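Dremdale bench notebook, April
Entry started 9:40, finished after lunch

Mostly housekeeping today, and I want to get it written down while it's fresh, partly for me and partly for whoever takes over the cube task when I move to the Plonevlow work. We've been running on habits. The habits are pretty good ones (I'm fond of most of them!) but they live in people's heads, and a new person has to pick them up by being told off gently, and I don't think that's fair on anybody.

So, the house rules for the taped table, version whatever this is. I've been calling the sheet Zullura in the shared folder, so look for that name if you want the clean copy.

First, the tape. The blue lines are the reference for where things go, and they're there for people, so we can all say "left-middle square" and mean the same square. The count starts from the pedestal side. If a strip lifts, replace the entire strip, end to end, and write it in the log. Please don't patch with a little piece on top, however tempting it is at five o'clock. I did it myself in the old room and spent a long evening wondering why two sets of runs didn't line up. 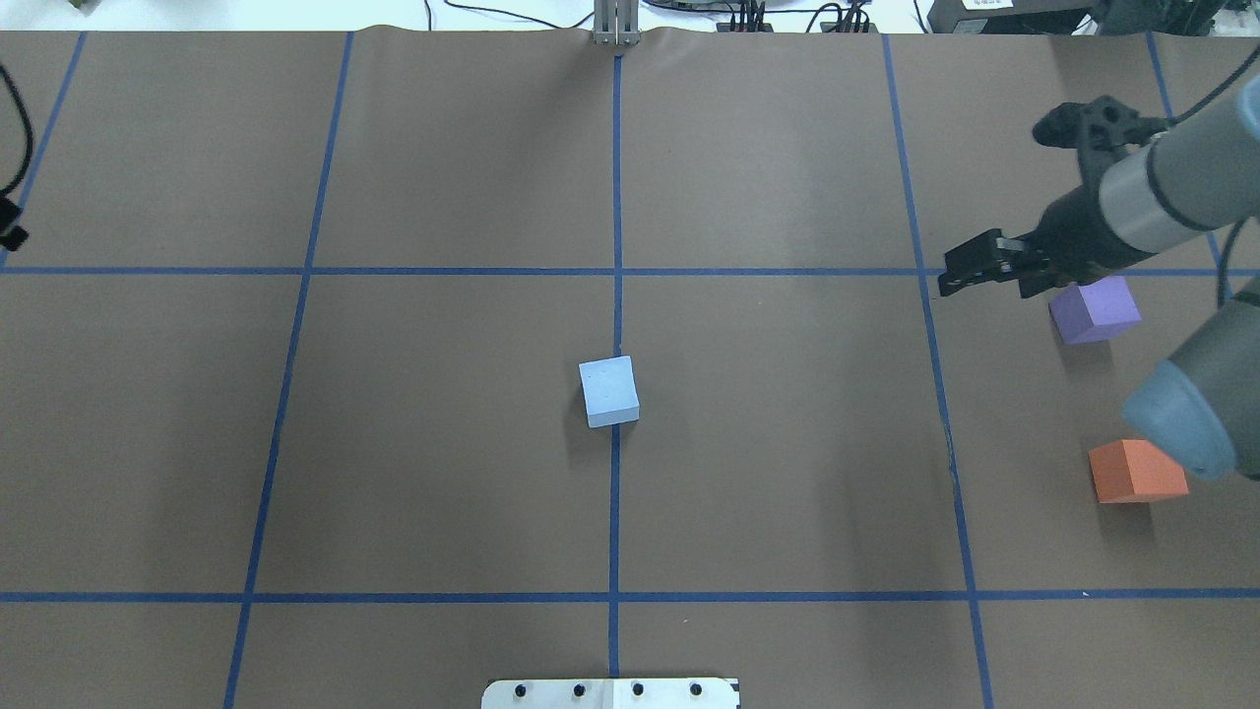

Brown paper, blue grid, cubes in light blue, purple and orange.

The paper gets replaced when a crease is tall enough to catch a cube. I know that's a soft rule and I would love a better one. My test is to slide a cube over the crease with one finger, and if it tips, new paper. Small wrinkles we live with. The foam is light and forgiving, and if we waited for perfectly flat paper we'd never run anything.

Second, placing cubes. Hands go onto the table only when the arm is stopped and the person at the pendant has said "clear" out loud. Nodding doesn't count, and neither does "yep" from across the room. Say the word, wait for the word back, then reach in. It feels silly for the first morning and after that you stop noticing.

Third, and this is the one I care about most, the pendant seat. Whoever is sitting there has one job. They stay within reach of the red button for as long as the arm is powered, and they don't get up to fetch a cube or answer a message on the other computer. If they need a break, they stop the arm, say so, and hand over properly. Where there are two pendants on the desk, agree before you start which one goes with which arm. I'd like labels on them. I've written "labels" on the shopping list three times now and will keep writing it until they appear.

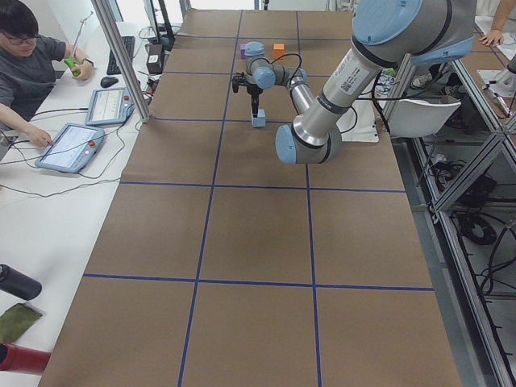 At the desk, left hand on a pendant, gripper holding the light blue cube over the far part of the table.

Speed: stay at the reduced setting for anything new, meaning a new program, a new gripper position, or a new person. We had 198 runs logged at reduced speed when I looked this morning and the target for this block is 200, so I'm in no mood to hurry the last two. The whole set is 637 across all the layouts. The Ametepe people did 3,000 of theirs before they wrote anything down about procedure, and they told me very kindly over coffee that they wished they had gone the other way around.

Fourth, cables. Keep them off the paper, please, and away from your feet if you can manage it. The underside of the frame is a sore point and I'm setting aside a morning for it. Bring ties.

Fifth, the surface check. Before each block, look at the wrist view with no cubes in it and ask yourself whether the tape is straight, whether the crossings are flat, and whether there's any dirt. Specks go in the log even if you wipe them up right away. It takes a minute and I've come to rather enjoy it with my first cup of tea.

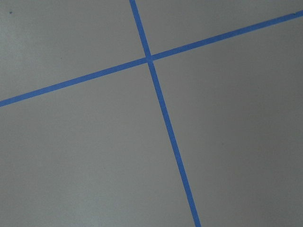
Wrist view of a tape crossing, edges clean. Dark speck near the top left corner, logged.

Color in the wrist view isn't to be trusted for anything, by the way. The surface comes out gray there. Use the fixed views if you need to say what color something is.

Sixth, and still being argued over, is how close together the cubes may sit. My feeling is that the gripper needs room to open on both sides of the cube it's going for, and that a tight group should be a layout of its own with its own name, so it doesn't get mixed in with the easy ones. The other opinion is that real tables are messy and we should let the groups happen. I can see that, I really can, but then I'd want it written in the log each time, with the square.
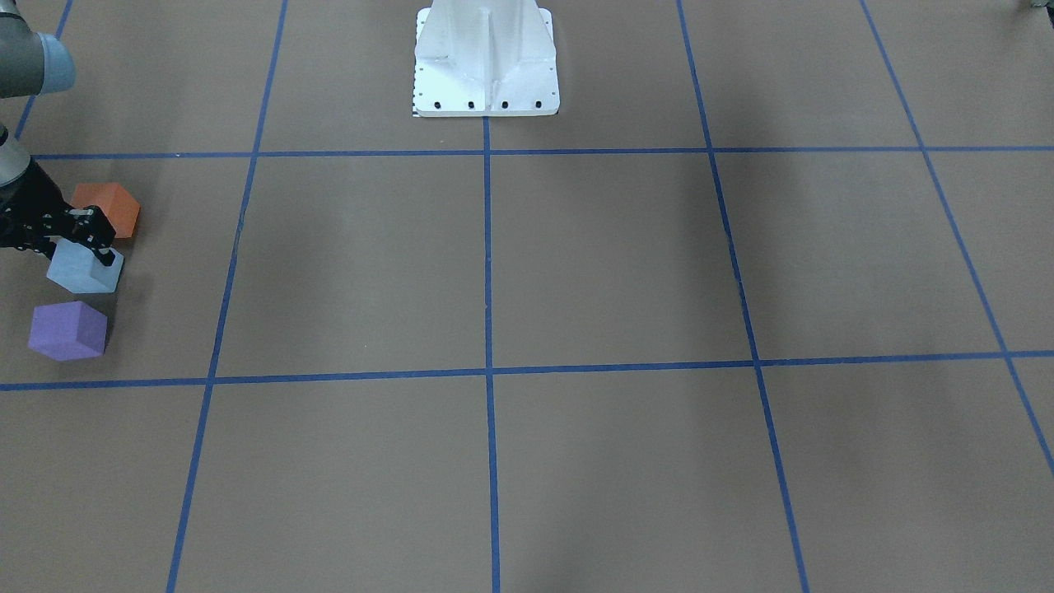

For now I've put it in the sheet as "name the layout before you start, and don't rename it afterward," which I think both sides can live with until we've looked at the numbers. If you disagree, pencil it in the margin and I'll read it. I do read the margins.

Still to do: labels for the pendants, a spare roll of blue tape in the same width, the cable morning, and a line in the sheet about what to do when a cube ends up on the tape itself. I say it belongs to the square with most of the cube in it. Somebody will find a case where that's no help, and then we'll write another line.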